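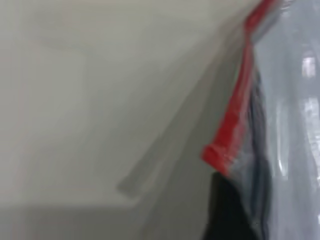 1/ Limescale in domestic hot water: notes from a year of logging at Brernstead. Long thread, mostly numbers and valves.

2/ Supply is hard. The water company's sheet for our postcode is vague, so I titrate at the kitchen tap on the first of each month. Twelve readings, very little drift. Winter is marginally harder than summer here.

3/ Scale forms when calcium bicarbonate breaks down on heating. Carbon dioxide leaves, calcium carbonate stays behind. The rate climbs steeply with temperature, so the hottest surface in the system collects the most.

4/ In a kettle that surface is the base. In a cylinder with an immersion heater it is the element sheath. In a combi it is the plate heat exchanger, where the gaps are narrow and a thin layer matters.

5/ The cylinder ran at 70 degrees until December. It now runs at 60, still hot enough for stored water. I would not go lower on a stored system without advice on legionella.

6/ Element weights, dried overnight before weighing. New: 563 g. After the year at the old setting: 1,027 g. The scale came off in plates when tapped with a wooden spoon handle.

7/ Zübeyde Çetinkaya asked whether the scale slows heating. In an immersion cylinder, very little. The heat still ends up in the water. What suffers is the element, which runs hotter inside its sheath and fails early.

8/ A gas boiler is a different matter. If heat cannot cross the exchanger it goes up the flue, and you pay for it.

9/ Descaling. Citric acid, 50 g per litre, warm water, one hour, rinse twice. Do not boil it: hot citric acid can leave calcium citrate, which is harder to shift than what you started with.

10/ Do not use vinegar on rubber seals you want to keep. Do not mix any acid with bleach, in any quantity, for any reason.

11/ Softeners: ion exchange swaps calcium for sodium and does stop scale. Keep one unsoftened tap for drinking. Check the bypass valve is fully closed after servicing. Mine was left a quarter turn open for 29 days.

12/ Albertina Patrício is running the same log in Mumcombe, on much softer water. Her element gets weighed next month and I will add the figure to this thread.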